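Stimmt das wirklich?
Heute: Wird es unter einem weißen Laken kühler?

Im Sommer bauen viele Kinder Höhlen und Zelte aus Bettlaken. Dazu hört man immer denselben Rat: Nimm ein weißes Tuch, Weiß hält kühl! Das steht in Büchern, das sagen Omas, und auf Verpackungen steht es sowieso. Aber wer hat das schon mal nachgemessen?

Fangen wir mit dem Teil an, der stimmt. Sonnenlicht trifft auf einen Stoff. Ein Teil davon prallt ab, ein Teil geht hindurch, und der Rest bleibt im Stoff stecken und macht ihn warm. Schwarzer Stoff schluckt sehr viel Licht, weißer wirft viel zurück. Leg an einem sonnigen Tag ein schwarzes und ein weißes T-Shirt auf die Wiese und fass nach einer Weile beide an. Den Unterschied merkst du mit der bloßen Hand.

Daraus folgt aber noch lange nicht, dass es unter dem weißen Tuch kühl ist. Ein dünnes Laken lässt nämlich eine Menge Licht durch. Das landet dann auf dem Boden, auf der Decke und auf dir. Alles wird wärmer, und wenn dein Zelt rundum zu ist, kommt die warme Luft schlecht hinaus.

Und die Nomaden in der Wüste? Manche Beduinen wohnen in dunklen Zelten aus Ziegenhaar. Wären dunkle Stoffe immer schlecht, hätten sie das wohl gemerkt. Ihr Zeltstoff ist dick und gibt dichten Schatten, und die Seiten lassen sich öffnen, damit der Wind durchzieht. Die Farbe ist also nur ein Teil der Sache.

Misstrauisch solltest du auch bei Zahlen sein. »Bis zu 50 Prozent kühler« klingt toll. Kühler als was? Gemessen wo, und um wie viel Uhr? Wenn das nicht dabeisteht, ist die Zahl nicht viel wert.
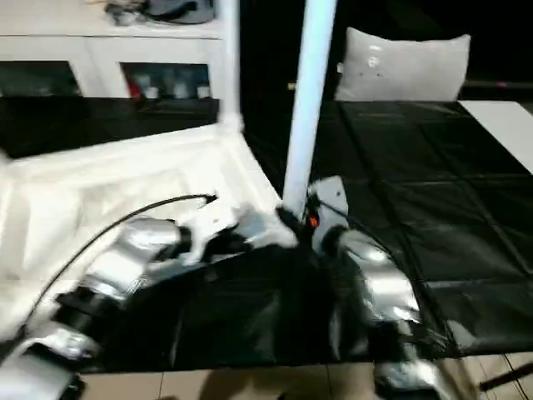

Foto: Angelica Dela Peña / Hisonska

Probier es lieber selbst aus. Du brauchst zwei gleich große Tücher, ein helles und ein dunkles, ein paar Stangen und zwei gleiche Thermometer. Bau zwei gleiche Zelte in die Sonne und häng in jedes ein Thermometer, immer in derselben Höhe und so, dass kein Sonnenstrahl direkt darauf fällt. Lies nach einer halben Stunde ab. Dann öffnest du bei beiden zwei Seiten und wartest noch einmal.

Schreib vorher auf, was du erwartest. Sonst redet man sich hinterher leicht ein, man hätte es gleich gewusst. Und einmal messen reicht nicht. Vielleicht kam gerade eine Wolke vorbei.

Text: Gerardo Villanueva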